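3. Where the Plates Go: Storage Habits in Small Shared Kitchens

3.1 Background

When we began talking with households in Plisau, we thought we would be writing mostly about cooking. People were generous with their time, and they told us a good deal about soup and bread, but sooner or later nearly every conversation drifted over to the dishes, and to the question of where a clean plate ought to live. We had 40 households in the study, all of them sharing a kitchen with at least one person outside the family, and we came to look forward to this part of the visit. An open rack such as the one in Figure 1 came up again and again, often with real affection.
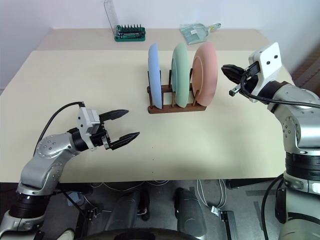 Reading time: 2 minutes

Figure 1. Plates standing upright in a dark brown wooden rack.

3.2 Open racks and closed cupboards

Earlier work by the Wegener group treated the rack as a stop on the way to the cupboard, a place where plates wait until somebody has a free hand. Our households in Plisau saw it rather differently. For many of them the rack was the cupboard, and a plate might go from rack to table and back again for weeks without ever passing through a door. One woman told us, laughing, that she owned a very nice cabinet and kept her winter hats in it.

Color mattered more than we had expected, too. In shared kitchens a person would often settle on a plate of one color and keep to it, and the others would leave that plate alone, even when everything else was in the sink. Nothing was ever written down about this. Newcomers picked it up over the first few meals, much as one learns which chair to avoid.

We collected 936 diary entries over the month of May, using the paper booklets first tried in the Jernari study. The entries are short and wonderfully plain ("put mine back, left hers"), and we have kept the spelling as we found it. The work surface is mentioned nearly as often as the rack, and a light stretch of tabletop like the one in Figure 2 was what most people said they hoped to see before going to bed.

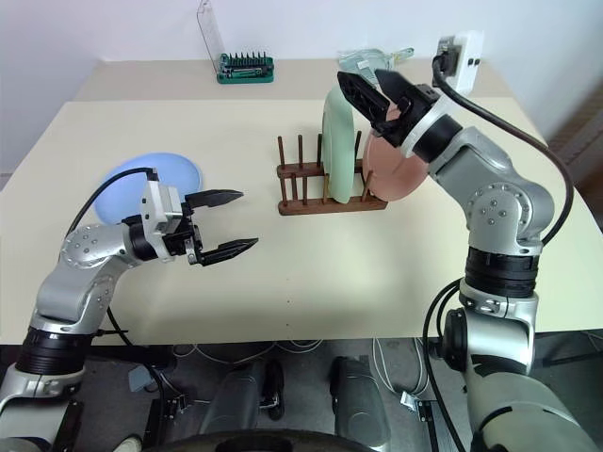 3.3 Limits of the diaries

Diaries favor people who enjoy keeping them, and we should say so plainly. In 2 households the booklet was filled in by the same person throughout, and we have left those out of the comparison with the Zelum survey, though we do quote from them later on for the pleasure of their detail.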